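Carrelage Tingate : vos questions, nos réponses

Merci de passer nous lire, on prend toujours plaisir à parler carreaux avec vous !

Combien de carreaux faut-il prévoir pour une entrée ?
Pour une petite entrée classique, comptez environ 265 carreaux, et ajoutez-en toujours quelques-uns pour les coupes (il y en a toujours plus qu'on ne croit).

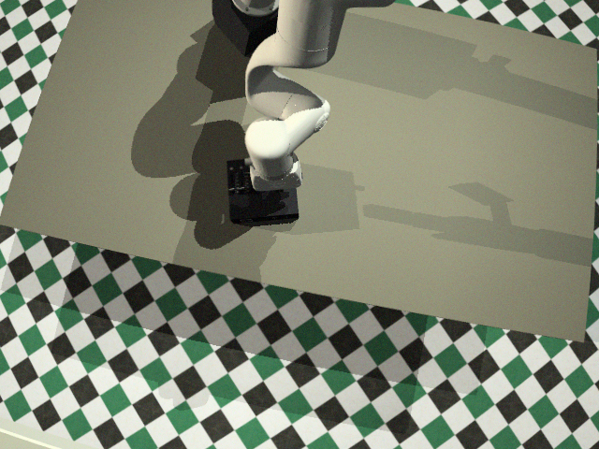
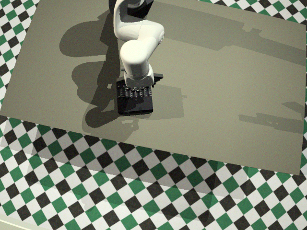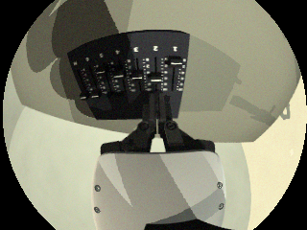
Eugénie Gautier : Bonjour, et si ma chape date du mois d'août, puis-je poser dès maintenant ?

Tout dépend de son épaisseur, chère Eugénie ! Passez nous voir avec vos mesures, on regardera ça ensemble, tranquillement.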